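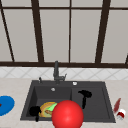 The simulated kitchen, sink side. The red ball is the big one up front.

Home | Lessons | FAQ | Contact
2 min read

Do I need a real robot to start?
Nope! I do all my first demos in the simulator – you steer the arm by remote control and it records everything you do.

How many demos does one task take?
For a simple pick-up I aim for 50. For anything in the sink I've gone as high as 400 (my wrists had opinions).

Why is there what looks like a burger or sandwich in the sink?
I like odd stuff mixed together. If the robot only ever learns on tidy counters, it gets lost the minute something's out of place.

I messed up halfway through. Start over?
If you dropped something and picked it right back up, keep it! Those are some of my favorites. If you wandered off for a snack, delete it.

Can I use my own controller?
Probably. I use Hellus, and Heiðrún Egilsson got Plevel working with two handsets at once – her setup notes are under Lessons.

When's the next scene coming?
September, if the drawers behave.

2 comments | Share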